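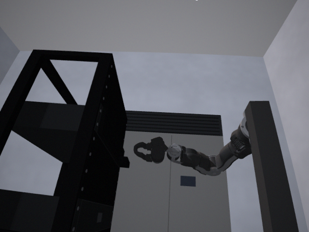 Can a robot restock a shelf yet? Project report, Gunnel Solheim
Robotics elective, handed in November 1, 2024

Short answer: sort of. Slow, and only if you're nice to it.

Why this topic. I worked a summer in the stock room at Sandden (hardware store, two floors) and most of the job was putting boxes on shelves and moving shelf brackets up or down a hole. Boring work. Wanted to know if a machine could take it over.

Setup. All in simulation, no budget for a real arm. One arm on a pillar, one black shelving unit with holes up the posts, gray cabinet behind. Kept the room plain so it would run on my laptop.

Tasks
1. Move the gripper up to the bracket on the post without hitting anything
2. Put a small box on a shelf
3. Pull the bracket out and put it back in a different hole

Results. 189 runs total. 98 were task 1, and that one is basically fine once the start position is sensible. Task 2 was mixed. Fails were nearly all the box catching the front edge of the shelf and tipping back. Task 3 I gave up on after 10 runs, it worked in 3. The tab has to line up with the hole almost perfectly and the arm can't feel when it's off, it just pushes. A person wiggles it. I tried to script a wiggle, made it worse.

Problems. Lost most of a week because the shelf collision shape was bigger then the shelf you see, so the arm kept stopping short of nothing. Should of checked that first. Also my lighting is soft and flat and a real stock room isn't, so camera results wouldn't carry over.

Would Sandden buy one? Not for brackets. Maybe for boxes overnight, if all the boxes are one size, and they never are.

To do before January: redo task 2 with a higher approach, add a second box size, fix the plot labels (units missing on the time axis, sorry).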